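Kadri Tamošiūnaitė
Okay, small table update for everyone who has been following along since October (thank you, all 7 of you, I love you dearly).

The sewing corner is finally getting its own work surface! I have been cutting fabric on the floor for 3 years and my knees would like a word.

Lenuța Pop told me to go dark with it, and I fought her for a solid week -- I wanted white, I always want white -- but pale thread and chalk dust show up so much better on something dark, and she does alterations all day long, so I gave in.

The budget was 40 for everything. I went over a little. We don't need to discuss the tin of pins shaped like tiny pears.
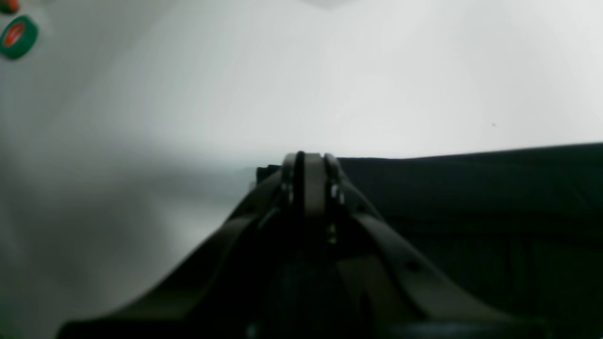
Next job is deciding what gets to live on it permanently, and I'm being strict with myself this time, because the last table I owned turned into a mail pile before the month was out and stayed that way until we moved.

So far the only things with a guaranteed spot are the good scissors and the lamp from Agnese. The button jars are still up for debate (there are a lot of button jars, friends).

If any of you have a trick for keeping slippery lining fabric from sliding off while you cut, please tell me! I've tried soup cans and they roll.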